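List home | Archive by thread | Archive by author | Subscribe | Help

Search the archive: Enter keywords Go

Re: [jindham-labour-history] February reading, and the Fadum pamphlets
From: Ivone Paiva

Cremilda Magalhães wrote:

> I finished the Miranda chapter last night and I'm not convinced by it.
> She treats the Fadum council as if it was run by the union branch from
> the first morning. The pamphlets say something else. In the earliest
> one the branch secretary is asking to be let in to the meetings. Could
> we put off the discussion until people have read the pamphlets as well?

I'm fine with putting it off. I'd sooner have a late discussion with the sources in front of us than an early one about Miranda's footnotes.

On the point itself, I think you're right about the first pamphlet and less right about the later ones. By the third, the branch is printing the council's notices on its own press and paying for the paper. Whether you call that running the council depends on what you think a council was for. Miranda takes it as a strike committee with a bigger name. The people who wrote the pamphlets thought they were starting a government for the town. 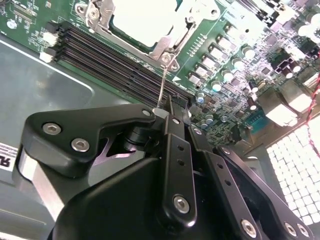 The other thing Miranda leaves out is the delegate system. Each workshop sent one delegate for every 20 workers, and any delegate could be recalled at 24 hours' notice. She gives this half a sentence. For the organizers it was the whole program, and it was the thing the party office in Ulham objected to most. I tried to explain recall to my nephew and ended up pointing at the memory slots on a motherboard, with a white clip at the end to let the stick go. He said the stick doesn't get to argue first, and in Fadum the delegates argued at length.
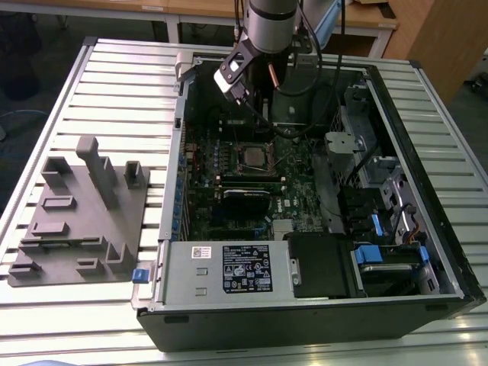 There is also the matter of who was left out of the count. The laundries had no delegate until the second month, and the home workers never had one. Pamphlet 6 has a letter complaining about it, unsigned, and the reply printed under it is rude. I would like us to spend some time on that letter. It does more damage to the council's own story than anything in Miranda.

As for the Ulham party office, I don't think it plotted against the council in the way some of the older members here believe. Its letters read like people who were short of money and afraid of a split before the election. They wanted the council to wind itself up and hand its list of names over to the branch. The council voted on it and refused.
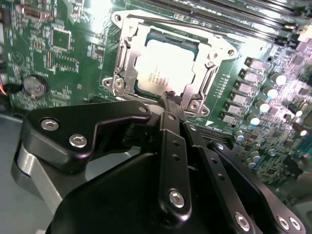 Practical matters. The scans of the pamphlets come to 90 pages. Please don't send them to the list as an attachment, as the list software will hold the message. Write to me and I'll send them to you directly. The centre at Jindham has paper copies for anyone who would sooner read them there.

If anyone has the second edition of Miranda, please check whether the paragraph on the rail workers is still in it. My copy is the first and the page references in the reading guide don't match.
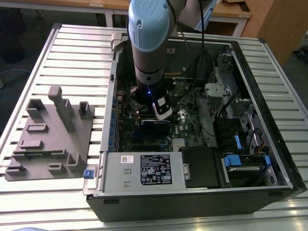
Cremilda added by phone this morning that the rail workers are the weak spot in my argument too: they kept their own committee, never recalled anyone, and held out longer than the council did. I don't have an answer to that yet. I'll reread the rail pamphlet before we meet and post my notes under this same subject line.

Ivone

Previous message | Next message | Reply to list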